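Tempo de leitura: 4 minutos

Florstead abre em março a nova biblioteca de revestimentos da Isance, com 1.634 amostras para consulta livre

FLORSTEAD, 2 de outubro de 2020 – A Isance anuncia a abertura, em março, da sua biblioteca de revestimentos em Florstead, um espaço de consulta gratuita dedicado a azulejos, pedras, madeiras e rebocos para interiores. São 1.634 amostras catalogadas, todas disponíveis para tocar, comparar e levar até a janela, e estamos muito felizes por finalmente poder contar isso!

A biblioteca ocupa 800 metros quadrados no antigo armazém Espiritu, perto do canal. O edifício estava fechado havia seis anos e conserva o piso original da nave central, que foi limpo e encerado, sem substituição de peças. As estantes foram desenhadas para o local: gavetas rasas para as cerâmicas, trilhos verticais para as placas grandes e uma bancada comprida encostada às janelas do lado norte, onde a luz muda pouco ao longo do dia.

A ideia nasceu de uma dificuldade que conhecemos bem. Quem reforma uma cozinha ou um banheiro costuma escolher o revestimento por um catálogo impresso ou por uma peça do tamanho da palma da mão, e depois precisa conviver durante anos com uma parede inteira daquilo. Um bege simpático na amostra pode ficar rosado à noite. Um cinza-escuro que parecia elegante na loja pode engolir um corredor estreito (ou deixá-lo lindo, depende do corredor!). Na biblioteca, cada família de materiais terá pelo menos um painel montado em tamanho grande, com rejunte e tudo, para que se veja o conjunto.

O acervo foi organizado por superfície e textura, deixando a marca e o preço para a ficha de cada peça. Quem procurar "veio fino", por exemplo, vai encontrar lado a lado madeira maciça, lâmina pintada e cerâmica com relevo. As fichas trazem a composição, o grau de absorção de água, a resistência ao desgaste e os cuidados de limpeza, em letra grande e linguagem comum.

Superfícies e texturas

Parte da programação será dedicada às texturas e à sua combinação em interiores, assunto que desperta cada vez mais curiosidade entre estudantes de arquitetura e design. 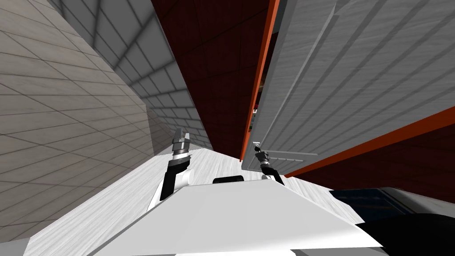
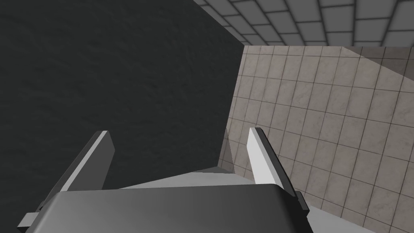
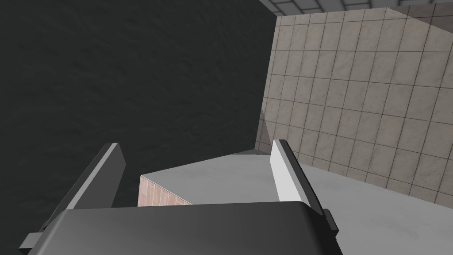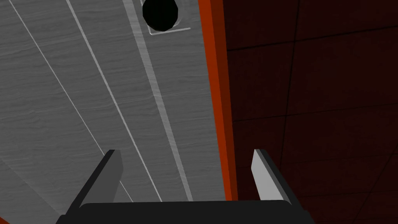 Paredes e superfícies em tons de cinza, em ambiente gerado por computador.

Oficinas e visitas

O programa Zurkero, que reúne as atividades educativas da biblioteca, começa na semana da abertura. A primeira oficina trata de rejuntes: cor, largura, preparo da massa e aquela pergunta eterna sobre como recuperar o branco depois de alguns anos de uso. Em seguida vêm encontros sobre reboco de cal, corte de azulejo à mão e leitura de plantas para quem nunca leu uma planta na vida. Nenhuma das oficinas exige experiência, e as ferramentas ficam por nossa conta.

Serão quase 220 vagas na primeira temporada, com inscrição gratuita. Escolas técnicas e universidades podem marcar visitas em grupo pela manhã, com acesso à sala de reserva, onde ficam as peças fora de linha e os azulejos recuperados de demolições da região. Esse setor é um xodó da equipe: há padrões ali que já não se fabricam, e quem estiver tentando completar uma parede antiga pode trazer um caco para comparação.

Doação de amostras

A biblioteca aceita doações de peças avulsas em bom estado, inclusive sobras de obra. Pedimos que venham limpas, sem restos de argamassa, e acompanhadas de qualquer informação que se tenha sobre a origem: nota de compra, etiqueta da caixa, o nome da rua onde ficava a casa. Tudo ajuda na catalogação. Peças repetidas seguem para a mesa de trocas, junto à entrada, de onde qualquer visitante pode levar o que quiser.

O edifício tem entrada em nível, elevador e bancada rebaixada em todas as seções. Os horários e o calendário completo do programa Zurkero serão divulgados antes da abertura, e os pedidos de visita em grupo já podem ser feitos à recepção da Isance em Florstead.

Última atualização: na data de publicação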